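Why I keep going back to Cummont

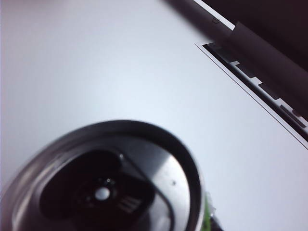

Tomar Evening Games Club

16 Oct 2019

So I have finally done it. Over 900 hours in Cummont, and last night I bought the season pass, having told everybody at club since the spring that I never would. Ritu Jaiswal has already sent me a screenshot of my own message from the group chat, the one in capitals, so please don't feel you need to send it as well.

If you haven't played it, Cummont is an online trading and exploring game. You start with a rotten little boat and a hold full of turnips, and you go from port to port trying not to lose your shirt. There's fighting if you want it (I mostly don't) and there are storms whether you want them or not. The maps are huge, the music is lovely, and the menus were clearly put together by somebody who hates me. I have been playing since the very first public version, when half the islands had no names and you could sail straight through a lighthouse.

The September update is what changed my mind about the pass. They reworked the whole market, and I mean the whole thing. Before, every port had fixed prices that wobbled a bit, so once you had learned that salt was cheap in the north and dear in the south, that was you sorted for life. You could do the salt run half asleep. I did do the salt run half asleep, quite often, with the radio on. Now prices move with what players are really buying and selling, and the first week after the update was absolute chaos! Salt was worth nothing. Rope went mad. I lost a full hold of copper because I stopped to make a cup of tea and came back to find the price had dropped through the floor while I was sitting in the harbour queue.

I was furious, and then I was up until silly o'clock making it all back, and it dawned on me that I hadn't enjoyed the game that much in ages.

Mamta Malhotra disagrees with me about all of this. She liked the old market, she had her routes written out in a notebook with little coloured tabs, and she says the new one only suits people who can be online every evening. I think she has a point. If you play for an hour at the weekend you log in and everything you knew is out of date, and there's no price history in the game unless you build the ledger office, which costs a fortune. New players haven't a hope of affording one. I'd give everybody a basic ledger from the start and let the expensive one do the fancy charts.

Anyway, the pass. What you get is an extra ship slot, a second warehouse, a pile of sails and flags that I will never look at, and a set of story missions called the Weller letters. The missions are the reason I paid. There are five of them, and you are delivering post for an old harbourmaster who keeps changing his mind about who ought to get what. I've played two so far. The first is a bit of a plod, lots of sailing back and forth in fog, and I nearly gave up when I went aground on the same sandbank for the second time. The second one is brilliant. I won't spoil it, but there's a bit with a bell that made me say something out loud to an empty kitchen.

What I don't like is the timer. The pass runs out at the end of the season, and if you haven't finished the letters by then you lose the ones you haven't opened. I've paid for them! Let me have them! I know it's how all these games work now, but it does leave a sour taste, and it makes me play when I'm tired, and then I play badly and sink.

The extra warehouse is more useful than I expected. I put mine at Woteo, the little port behind the reef, mainly because the rent is low and hardly anyone bothers with the channel. You need a shallow boat to get in. If you've still got your starter boat in the yard, don't sell it, it'll do the channel fine as long as you don't overload it. I fill up on cheap timber there and sit on it until the big ports run short, which they seem to do whenever there's a shipbuilding event on. Please don't all pile in there now that I've said so.

A few people asked about settings after my last post. I play with the camera pulled right back and the wave effects on low, otherwise my poor old laptop sounds like a hairdryer. Turn off the automatic docking as well. It takes the slowest line into every harbour and it will happily scrape you along the wall on the way. Doing it by hand feels awful for a few evenings and then your fingers just sort of know.

Ritu wants to get a proper club convoy going for the next shipbuilding event, with everybody in a different sort of ship and one shared pot for the profits. I've said yes. Mamta has said she'll come if she can be in charge of the cargo list, and I think we'd be daft to refuse her. If you fancy joining us, leave a comment with your captain name and which side of the map you're on, and tell me if you've got past the third letter, because I've been staring at that lock puzzle and I'm completely stuck.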